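Memory modules: fewer demonstrations, better placement

The disassembly and reassembly team at Karras has finished its first full round of tests on learned insertion, and the short version is that 50 demonstrations went further than we expected.

The task is refitting memory modules in used desktop computers. Cases come in many layouts, cables get in the way, and the board is rarely sitting at the angle the arm was told to expect. Our old method, Grirkik, relied on a fixed map of each board model. It worked well on boards it knew and poorly on everything else.

The new method, Braltico, splits the job in two. A coarse policy brings the gripper over the board using the wrist camera alone. A second policy, trained separately, takes over for the last few millimeters and corrects for tilt and sideways error. Beca Hughes, who led the work, trained the second policy mostly on failed attempts — 1,000 of them, saved from earlier Grirkik runs.

On 33 board models left out of training, Braltico seated the module on the first try in most cases. The misses fell into two groups. Some came from glare on the board, which threw off the estimate of slot direction. Others came from loose cables touching the fingers during the approach.
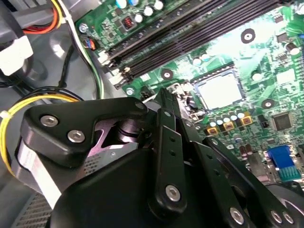 Glare is the easier problem to work on. Hughes is testing a version that compares 5 views from slightly different wrist positions before it commits to a slot. Early runs are slower, and the team wants to know how much of that time can be won back.

Cables will take longer. For now the arm stops when it feels side load and asks for help. The Sakora test cell will be open to other groups from August, mornings only.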